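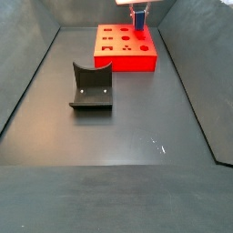
4.2 Loan length and incomplete returns

The second part of the survey dealt with toys that came back to the lending library with one or more pieces missing. Records were taken from the Kirkegaard catalog, which both branches have used since they opened. A return was coded as incomplete if the desk sheet listed fewer pieces than the packing card. Pieces handed in at a later visit were entered separately and did not change the first code.

Of the 109 households that agreed to take part, 54 borrowed only from the Deton branch. The remainder borrowed from Skanden or from both. Households that used both branches were assigned to the one where their first loan was made. This rule was fixed before the records were opened.

Toys were sorted into four groups: construction sets, shape sorters and inset puzzles, board games, and pretend play. Shape sorters were kept apart from construction sets even though the two are shelved together at Skanden. A sorter with a block missing leaves an opening that cannot be used, while a construction set with a brick missing can usually be lent again without any change. The desk staff treated the two cases differently, and a single group would have hidden this.

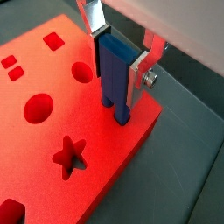 Loan length was measured in days from checkout to return, with renewals added to the original loan. The Rorkevo sets were left out at this stage. They are lent as bundles on one card, and the desk sheets do not show which part of the bundle a missing piece belonged to. Leaving them out removed 11 loans from the Deton records and none from Skanden.

Longer loans were more often incomplete in every group except board games. The pattern was clearest for inset puzzles and sorters, and it held when first-time borrowers were removed. Board games showed no clear trend. Many were returned with their boxes taped, and desk staff at both branches reported that taped boxes were not always opened for checking, so the rate for this group is probably too low.

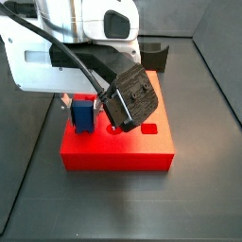

Figure 4. White and silver arm with black mounting bracket and textured pad, reaching into a shallow enclosure.

Two limits apply to the branch comparison. First, Deton moved from handwritten sheets to typed ones in April, partway through the study period. The handwritten sheets often give the group of the missing piece but not its type. Second, the branches do not charge in the same way. Skanden takes a deposit on any toy with a replacement value above 100 crowns and refunds it in full when the count agrees. Deton takes no deposit. A household that expects to lose a deposit may keep a toy longer while it looks for the piece, and this would lengthen incomplete loans at one branch only. The models in Section 4.3 therefore include branch as a separate term, and loan length is entered both with and without renewals.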